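Misanine Fabric Studio: Frequently Asked Questions

Where is the studio?
We are in Ruvville, at 311 Duker Street, on the second floor. The entrance is on the side of the building. Parking on Duker Street is free after 6 p.m.

Who designs the fabrics?
Most of the patterns are by Giuliana Puma, who draws them at full size on paper. Walter Llanos handles color and does the printing. The Bosman range of striped linens was designed by Ustyna Pasichnyk and is printed to order.

Can I order a sample first?
Yes, and we suggest it. Samples are 6 by 8 inches and cost $2 each. The price of up to five samples comes off your order if you buy the same fabric.

What is the minimum order?
One yard for stocked designs. For custom colors the minimum is 20 yards, as we have to mix a full batch.

How long does an order take?
Stocked fabric ships in three business days. Bosman linens take four weeks. Custom colors take six to eight weeks from the day you approve the strike-off. We close for the first two weeks of August and nothing ships then.

Will my fabric match the sample?
It will be close. Hand printing varies from batch to batch, so order everything you need for a room at one time. If you need more later, send us a cutting and Walter will tell you how near he can get. 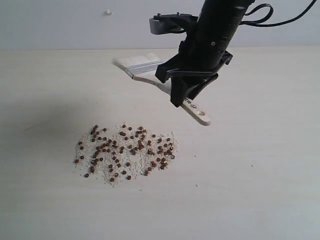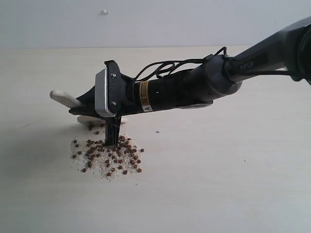

A flat paintbrush, first picture; a small pile of granular material, second picture.

Can I use the fabrics for upholstery?
The heavy linen and the cotton twill, yes. The fine linen and the silk are for curtains, cushions and clothing only. Rub test results are on each product page.

How do I wash them?
Cottons and linens can be washed cold on a gentle cycle. Expect up to 4 percent shrinkage, and wash before you cut. Silks are dry clean only.

Do you take returns?
Uncut stocked fabric can come back within 14 days. We can't take back cut lengths, custom colors or Bosman linens. If there is a printing fault, call us before you cut into it and we will replace the piece.

Do you sell to the trade?
Yes. Write to Hatem Bennani with your resale certificate. Trade prices start at $600 per order, and orders over $1,000 ship free in the continental US.

Can I visit?
By appointment, 10 a.m. to 4 p.m. The showroom is up one flight of stairs and there is no elevator.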